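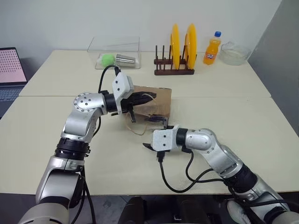 Brown kraft, twisted paper handle, a few creases in it already.

Are paper bags worth keeping?

Several of you wrote in after the last issue to say that you save every paper carrier that comes through the door, and that I should stop being rude about it. Fair enough. I have one of these drawers myself, under the bread bin, and it no longer shuts. So I have been trying to work out whether the saving does any good or whether we are simply moving rubbish from one part of the kitchen to another.

The case for keeping them was put to me by Hiyori Morikawa, who runs the swap table at the Rulik hall. She reckons a decent kraft bag will do three trips if you are kind to it, and she has a box of 57 folded flat to prove her patience. I asked how many had gone out again since summer. She thought a few. I would like to believe her about the three trips, but my own record is two, and the second ended on the pavement outside Sasaki with a jar of beetroot going everywhere.

The handles are where it goes wrong. A twisted paper handle looks like string and people treat it like string. Once one side starts to peel from the bag it will go on peeling, usually at the worst moment, and no amount of sticky tape has ever held on one of mine past the bus stop. If a handle is loose, carry the bag from underneath with a hand flat on the base, or put it straight into the other pile (see further down).

Then there is the folding. Most of us pinch the top shut, squash the whole thing down and shove it in the drawer, and then wonder why it has gone soft by the time it's wanted. Push the base in along the creases it came with, press the sides flat and put something heavy on top overnight. It takes a minute. I have done it with eleven bags this month and can report that they take up less room, though I still haven't found a use for all eleven.

Which brings me to the uses. There are plenty of lists going about and I tried what I could stand to try.

Wrapping parcels: yes. Cut down one side, cut off the base, turn it so the print is on the inside. Good stout paper and the tape sticks well.

Lining the food caddy: only if you empty it daily. I left mine from Thursday to the weekend and the bottom came out on its own.

Keeping potatoes in: works well enough, top folded over, in a cool cupboard. Somebody will tell me theirs last all winter. Mine were sprouting before I got to the end of them, same as they do in a bowl.

Ripening pears: I could not see any difference between the ones in the bag and the ones on the windowsill. Yoshinori Hattori swears by it and says I chose bad pears.

Covering school books: my mother did it, it looks smart for a week, the corners go.

Kindling: fine, torn up small. Leave out anything with a shiny coating.

A word on the shops. Zarnesport market now hands out paper for everything, including a single lemon, and the sign by the till says how green this is. Perhaps. It would be greener to let me put the lemon in my pocket. Jokine at least asks before reaching for one, and has a hook by the door where you can leave clean bags for the next customer. I looked in twice and it was empty both times, so either the scheme is a roaring success or nobody has brought any.

My own drawer has been cut back to six, flat, handles sound, with the rest going for parcels or out with the recycling (greasy ones can't go in, so tear off the stained part first). If you have more than you can use, Hiyori will take them at the swap table in November, provided they are dry and folded. She asks that you please don't bring 500 at once, as somebody did last spring.

Letters about pears to the usual address.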